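4.2 Do warning colours carry their meaning?

The claim that red and yellow "speak for themselves" is repeated so often in the safety literature that few authors trouble to cite anything for it. Olvera's survey at Allville is the usual source when they do. He put printed cards before 856 adults and reported that 84 per cent matched red with stopping. We do not doubt the figure. We doubt what has been built on it, for the cards were large and plain, and each respondent was told beforehand that the subject was safety.

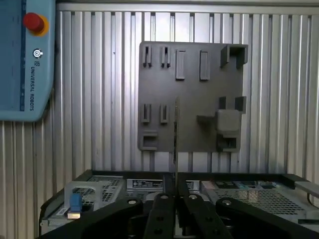
Figure 3. Red emergency stop button on a yellow collar, light blue housing.

Our own respondents at Crabtree (n = 1,376) were given no such hint. They sorted the same colours under whatever headings they liked, and red went with sale prices and hot taps at least as readily as with danger. Yellow did worse still – many took it for a brand colour. It may be objected that colour never works alone, and this we accept. In Figure 3 the red is a dome, it sits on a circular yellow collar, and the housing it is set against is light blue, so that shape and contrast are both available to the viewer. Which of these does the work cannot be settled by asking people about flat cards, and Baltazar Olvera's later paper (the Liken study) does not try to settle it.

The Drimby replication is sometimes offered as an answer. It used the original cards and the original instructions, and so it repeats the original difficulty. We would want to see the hint removed before treating the two results as separate evidence.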